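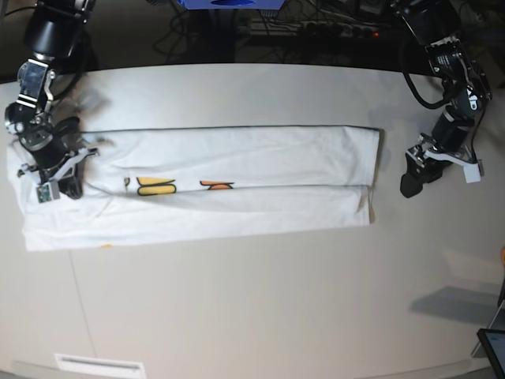
White tee, folded long.

So I finally finished the Dindel books. All of them! I've been dragging this series around with me since January, on the bus, in the bath (sorry, library), and in one very long line at the tire shop, and last night a little after 11 p.m. I closed the last one and just sat on the couch for a while with my tea going cold.

If you haven't run into them, the Dindel books are mysteries set in a little harbor town where half the people work at the theater and the other half complain about it. There are 15 of them. The first one I picked up used, with somebody's grocery list still tucked in the back, and I only bought it because the cover had a lighthouse on it and I'm a sucker for a lighthouse. There's no lighthouse in the book. There's no lighthouse in any of the books. I kept waiting.

The early ones are short and a bit silly, and I love them. Somebody gets pushed off something, the wardrobe mistress pokes her nose in, there's a big scene on stage with the lights going out, done. You can read one in an evening. Then at book six the author clearly decided to get serious and they start getting longer and longer -- the last one is 543 pages, and I felt it in my wrists.

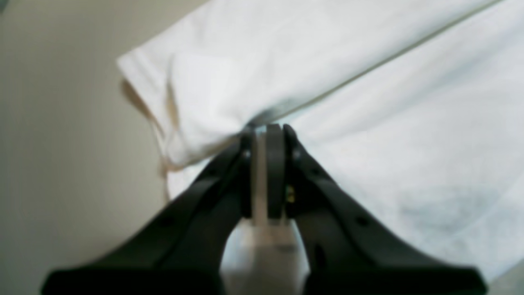

4 min read

Anyway, the question I keep getting from my sister is where to start, and my answer has changed three times. For a while I said start at the beginning like a normal person. Then I said skip to the fourth, The Umden Understudy, which is the first one where the mystery really works and you get the wonderful business with the two sets of keys. Now I'm back to the beginning, but read the first two fast. You need the bit about the flood or the ending of book nine won't mean a thing to you, and book nine is the best one. I cried in the tire shop.

My least favorite is the one on the cruise ship. I don't know why long series always end up on a cruise ship. Everybody we care about is back in town, the new people all talk the same, and I guessed who did it by the second dinner. The food sounded nice, though.

A word about the editions, because I made a mess of this. The old paperbacks from Parsons have the good covers and the tiny maps, but the type is small and my copy of book three lost its whole middle section when I opened it too wide. The Rerkodley reprints are sturdier and they lie flat, but they dropped the maps! I ended up with a mix of both, and they don't match on the shelf at all, one set being taller than the other by just enough to bug me. I also bought book eleven twice under two different titles. Check the back page before you order, they list the old titles there in very small print.

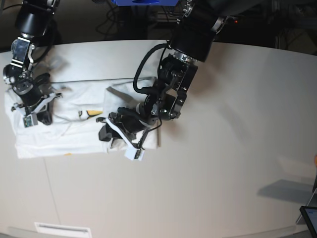 My favorite person in the whole series is still the wardrobe mistress. She notices things the police walk right past, and it's always to do with clothes: a button sewn on with the wrong thread, a glove that smells of the wrong soap. In book seven she works out the entire murder from one piece of laundry. It's a white cloth folded up on a table, like the one up there, and she takes one look at the creases and knows the person who folded it was left-handed. Is that a real thing? I have no idea. I folded a pile of dish towels both ways to test it and couldn't tell them apart, but I believed her completely while I was reading.

The other thing I'll miss is the theater stuff. You get the cold dressing rooms, the terrible coffee, the fights over who gets the good mirror. I did props for one high school play and spent most of it hunting for a missing telephone, so I felt right at home. The plays inside the books are made up too, and a couple of them sound so good I wish I could go see them.

I haven't decided what to read next. I've got a fat history of canals that's been on the nightstand forever, and a friend keeps pushing a space thing at me -- up to 500 pages a volume, she says, as if that's a selling point. I might just go back to book one and look for that lighthouse again.

We use cookies to remember your settings and see which posts get read. By staying on this site you agree to our use of cookies. Accept | Manage

Recent posts
The library sale haul (I went in for one book)
Mysteries with a map in the front, ranked
Why I gave up on my reading journal
Soup and a short novel: a rainy weekend
Audiobooks for people who fall asleep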